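ok so I finally read the whole Ulberg defense deal last night, all 38 pages of it, with a bag of pretzels. Short thread, because the coverage so far has been mostly flag photos

the headline is that we send 80 trainers to Flesturholm to teach their coast guard how to board ships. Fine. I was ready to like this!

then you get to the part on equipment and we're also handing over patrol boats. How many? Doesn't say. It says "a suitable number." I have signed gym contracts with more detail than that

the trainers stay until July of next year, and either side can extend by letter. A letter! No vote, no hearing, just somebody at the ministry with a stamp
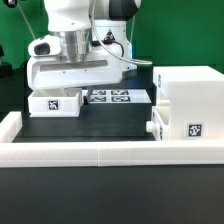
anyway, the money. The ministry keeps saying 600 million over the life of the deal, but the deal has no end date, so what life are we talking about (I looked for one twice, then searched the file for the word "expire" and got zero hits)

someone in my replies says this is just the Åberg agreement again. Kind of? Åberg had a yearly report to parliament written right into it. I went looking for the same line here and it's gone. The rest of that section is nearly word for word, so somebody took it out on purpose or somebody is bad at copy and paste

my cousin did a training rotation on a mission like this years back and her main memory is that they'd get 40 people through the course and then most of them got moved to desk jobs in the capital. So I'd love to see one sentence on who keeps the graduates on the boats. I'd settle for half a sentence

and no, I'm not saying leave Flesturholm on its own. Their coast is long, their fleet is old and the smuggling is real. I want the help to go. I just want a date and a boat count

the text is up on the ministry site under "other documents," dated 2024-05-15. Page 31 is the letter thing if you only have five minutes

will add more when I get through the annexes, there are four and one of them is all maps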